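Chapter 2
Memory That Stays Put

When you switch off a lamp, you don't expect it to remember how bright it was. Most of the working memory in a computer behaves in much the same way: cut the power and whatever it held is gone. This chapter is about the other kind, the devices that keep what they were told after the current stops, and about why people who build brain-inspired hardware have grown so fond of them.

I first met the idea as a student at Clarnholm, in a drafty lab run by Arvo Jääskeläinen, who kept a test chip called Jurbridge in his desk drawer and would bring it out every July to see whether it still held the pattern he had written into it. (It did, every year I was there, and he was as pleased as a grandfather each time.) I remember wondering how a thing so small could be so stubborn, and I suppose I have been wondering ever since.

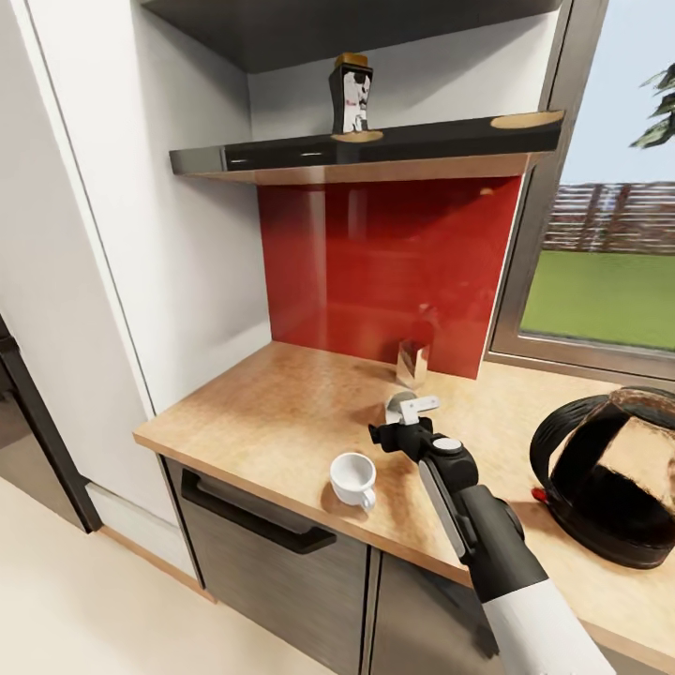

Let us begin with a single cell. Picture a thin layer of material caught between 2 metal contacts. Apply a voltage in one direction and its resistance drops; apply it in the other direction and the resistance climbs back up. Take the voltage away and the resistance stays where you left it. If we call the low value a one and the high value a zero, we have a memory. If we can also stop at points in between, we have something closer to a synapse, and that is where the fun starts!

In Section 2.1 we look at how such a cell is written and read. Section 2.2 follows Tatu Owino's measurements on the Ronico array, in which each cell was switched 1000 times, and asks what we should do about cells that drift. You will need Ohm's law and a little patience with graphs, but no quantum mechanics yet.

Before you read on, try Exercise 2.1 with pencil and paper. Give it 30 minutes, and keep your answer, even a messy one, as we will come back to it at the end of the chapter.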